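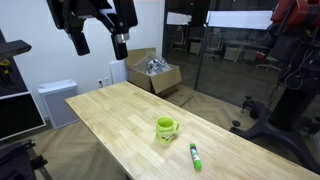
Unit 4 is freshwater mussels and the law, and I know a few of you were hoping for wolves. Wolves get plenty of airtime elsewhere in the course, I promise. What I want you thinking about this week is how you protect an animal that hardly anyone can find. If I asked you to survey a table for lime-green mugs, you'd be done before you sat down: bright green thing, pale wood, one glance. Now try it with a brown mussel buried up to its back end in brown gravel, in moving water, on a cloudy day. You can feel your way along a riverbed for an hour and go right over it. Keep that in mind as you read, as nearly every argument in the Akudetti Creek case comes back to the difference between "we looked and it wasn't there" and "we looked and we didn't see it."

What a mussel needs

You don't have to be a biologist for this course, but you do need the life cycle. Most of our native river mussels start out as tiny larvae that have to hitch a ride on a fish, usually on the gills or fins. Many species can only use certain kinds of fish. After a while the young mussel drops off, settles into the bottom, and if things go well it stays in more or less the same stretch of river for decades.

So a dam that blocks the fish can finish off the mussels above it, very slowly, without harming a single adult. You'll still find old ones for years afterward. Biologists will ask whether there are any young ones, and you should too (please do this in your case write-ups, half the class forgot last May!).

The law, quick version

Under the federal Endangered Species Act, a species can be listed as endangered or threatened. Endangered means in danger of extinction through all or a significant part of its range. Threatened means likely to become endangered in the foreseeable future. People use the words as if they were the same thing, and I will circle it in red.

The parts we need:

Section 4 covers listing and critical habitat. Listing decisions are supposed to rest on the best scientific and commercial data available. Cost doesn't come into listing, though economic impact is considered when critical habitat gets designated.

Section 7 is for federal agencies. If an agency funds, permits or carries out a project that may affect a listed species, it generally has to consult first. This one catches more private projects than you'd guess, because work in a river so often needs a federal permit.

Section 9 has the ban on "take," a bigger word than it looks. It includes harassing and harming as well as killing and collecting. Picking up a listed mussel to show your kids can be a problem.

Section 10 is where the permits live, including the ones for incidental take, and those come with a habitat conservation plan.

State law sits on top of all this and may protect species the federal list doesn't. Check both, always.

The Akudetti Creek case

The town of Trotville wanted to replace an old two-lane bridge. The Levchenko gravel pit, just downstream, wanted to widen its haul road at the same time and share the cost of the crossing. The first survey reported no listed mussels. A second survey, done in lower water with divers working by hand, found them in the slow run right under the bridge deck.

Then came the relocation. Crews moved 3896 mussels of all species upstream to a site near Gretbridge. It sounds great, and it went into the town newsletter as a success. But moved is only moved. Before I'd use the word success I'd want to know how many were alive after several seasons, whether the host fish use the Gretbridge stretch, and whether anyone found juveniles. The monitoring plan in your packet answers the first question and is awfully quiet on the other two.

I also want you to look at the survey methods side by side. Page 9 of the packet has water depth, visibility and search time for both visits. Read the visibility column twice.
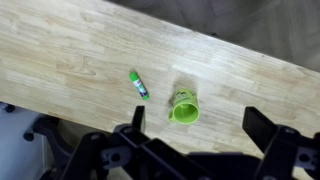
For discussion section

Read the two survey reports and the monitoring plan before you come. Skip the engineering appendix unless you like culverts.

Pick a side: was the town reasonable to rely on the first survey? I'll take either answer if you point to the method and not only the result.

Be ready to say which section of the Act applied to the bridge work and which applied to the haul road. They may not be the same, and it depends on who needed which permit.

Write-up

Two pages, double spaced, due 14th September at the start of class. Use common names on first mention with the scientific name in parentheses. If you cite a survey, give the river conditions along with the finding. Paper copies only, please, my inbox can't take any more attachments.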